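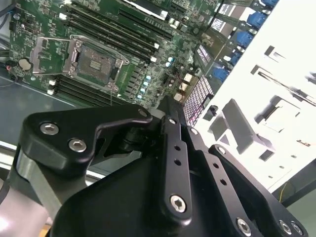
What does a home-built arm find hardest about putting a CPU in a socket?
Letting go. Picking the chip up is a parlor trick, and mine learned it in September. Opening the fingers without nudging anything is where the evenings go.

Cader (the arm, named by vote, I lost) now gets 120 practice drops before I allow it near pins. It was going to be 20. I was younger then.

The practice socket is a block I printed at Fleltusside, our shared shop, where the printer has two moods and one of them is spaghetti.

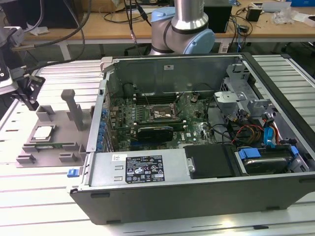
Tower on its side, CPU parked in the printed tray.

Tray is version 143 if you believe my file names. Please don't. There's a "final" in there from before I owned calipers.

Strachan is the script that runs both arms. Its log for one attempt is 264 lines long, and most of them say "waiting." Relatable.

Next job: slower release, softer fingertips, and putting the hex keys back in the Lista drawer before someone leaves me another note.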